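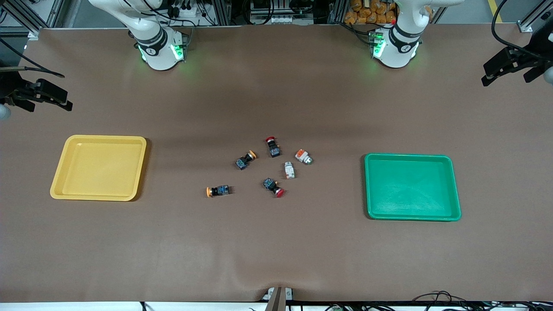

Llevaba meses prometiéndome ordenar los pulsadores. Los que tenéis un cajón de piezas en casa ya sabéis cómo va esto: compras un par para un proyecto, sobra uno, te regalan una bolsita, desmontas un cuadro viejo y, cuando te quieres dar cuenta, hay botones por todas partes. Yo los tenía en una caja de galletas, mezclados con regletas, tuercas y un destornillador que daba por perdido desde el verano.

El empujón me lo dio un pedido de Nendano, la tienda donde compro casi todo el material eléctrico. Me llegaron 18 pulsadores más (sí, ya lo sé, no tengo remedio) y al ir a guardarlos en la caja de galletas la tapa ya no cerraba. Así que me preparé un café, puse la radio bajita y me senté con ellos toda la tarde.

Lo primero fue forrar la mesa con papel marrón. Le tengo mucho cariño a esa costumbre, que viene de cuando pintaba maquetas. El papel recoge el polvillo, se puede escribir encima con lápiz y cuando está hecho una pena se cambia y ya está. Eso sí, conviene sujetarlo con una pinza en el borde, que si no se va corriendo con los codos y acabas con todas las piezas en el suelo. Se me arruga igual, sobre todo por delante, pero ya ni me molesto en alisarlo.

Lo segundo, las bandejas. Uso una amarilla y una verde, bajitas, con el borde un poco levantado y las esquinas redondas. Me costaron 4 euros las dos en Zistanden y creo que son la mejor compra que he hecho para el taller en todo el año. La amarilla es para lo que funciona y la verde para lo que hay que revisar. Podría haber sido al revés, y de hecho la primera media hora me confundí varias veces - por aquello de que el verde siempre significa que todo va bien -, pero ya me había acostumbrado y me dio pereza cambiarlo.

Luego voy sacando los pulsadores en tandas pequeñas y los dejo en el centro, entre las dos bandejas, sin orden ninguno. Antes volcaba la caja entera y me agobiaba nada más verla. Con unos pocos delante se trabaja de otra manera: coges uno, lo aprietas, miras si vuelve bien, le pasas el polímetro por los contactos y a su sitio. Hay algo muy agradable en los colores, además. Un capuchón rojo sobre un cuerpo negro, uno naranja, otro de un blanco verdoso muy pálido que siempre me recuerda a los caramelos de menta de mi abuela. Mi abuela los guardaba en un bote de cristal y durante un rato estuve pensando en hacer lo mismo con los pulsadores, pero al final ganó el sentido práctico.

En total salieron 40. De esos, 39 estaban bien y el que faltaba se queda atascado a medio recorrido, no sé si por suciedad o porque el muelle ha dicho basta. Lo abriré con calma otro día.

Los buenos han ido a parar a un clasificador Skuvo de los de cajoncitos, que tenía medio vacío, separados por color del capuchón. Sé que lo correcto sería separarlos por tipo de contacto, y alguno me lo vais a decir en los comentarios, pero yo cuando busco un botón lo busco por el color.

Me queda pendiente la caja de los interruptores de palanca, bastante peor que esta, y poner etiquetas a los cajones. He visto unas de Shokri que se despegan sin dejar pegamento. Si las habéis probado, contadme qué tal, que las últimas que compré siguen pegadas a medias en la nevera.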